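Home | News | Workshop Diary | Events | Back Issues | Contact

Workshop Diary: Hands on (and hands off) with the humanoid

Apr 24, 2021

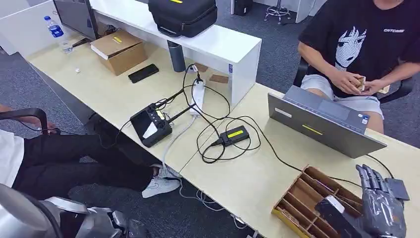

I've spent most of this month learning how to be somebody else's arms, and I can tell you it's harder work than it sounds! The project is called Hamel, and the idea is that we show the robot a job over and over until it has enough good goes to learn from. Our job is sorting cards into slots. The tray is the wooden one with the thin slatted dividers, and if you've ever tried to post a letter wearing oven gloves you'll have a fair idea of how I felt on my first morning. Those slots are narrow, and the fingers on that grey hand are every bit as big as they look.

There are two ways of teaching it. The first is the one we call walking it through, where you take hold of the robot's arm and move it yourself, nice and slowly, while it remembers where all its joints have been. I love this way. You can feel where it wants to stop, and you get a proper sense of how far the elbow has to swing out before the hand can come down straight. The trouble is that you're always standing in the way, and half of the early recordings had my sleeve in them. Ehab Chraibi went through the lot and threw out every one where my arm had crossed in front of the tray. I did protest a bit, but he was right.

The second way is by remote. You sit off to one side, move your own hands, and the robot copies you a moment later. It's that moment later that gets you. For the first hour I kept correcting mistakes the robot hadn't got round to making yet, so it would wobble left, then right, then drop the card on the desk. Moataz El-Sayed told me to stop watching the fingers and watch the edge of the card instead, and to count a slow beat before letting go. It helped straight away. By the afternoon I was getting cards in cleanly – not every time, but often enough that I stopped apologising out loud to a machine.

We finished the first batch with 934 recordings, and 263 of those were thrown out. That sounds dreadful until you hear what counts as a bad one. A card that goes in crooked is fine, as long as it goes in. A card that goes in beautifully after the operator has paused to scratch his nose is no good at all, as the robot will happily learn the pause as well. (Yes, that was me. More than once.) Ehab's rule now is that you don't start recording until you know exactly which slot you're going for, and you don't stop until the hand is back in its resting place with the fingers up.

Something I hadn't expected is how different we all are. Moataz is quick and tidy and comes in from above. I creep in sideways like somebody parking a caravan. Put both styles in the same batch and the robot seems to split the difference, going in at an angle neither of us would ever choose and catching the divider nearly every time. So for the second batch we've agreed on one approach, Moataz's, and I've had to unlearn mine. I'm still a bit sore about it.

The visitors from Skornetti had a turn as well, and one of them got 3 cards in on the trot at the first attempt. She plays the accordion, if that's any help to anyone.

Next up is the same job with the tray shifted a little before each go, so the robot can't get by on always reaching for the same spot. We're doing that in blocks of 18, swapping operators in between, and my shoulders are very grateful for the swap. After that the whole set-up goes over to the Brirnside workshop for a fortnight. If you'd like a go on the remote before then, put your name on the sheet by the kettle. Trim your fingernails first if you're joining the walking-through sessions – the gap behind the wrist is tight and I've already lost one to it.

Back to top | Previous item | Next item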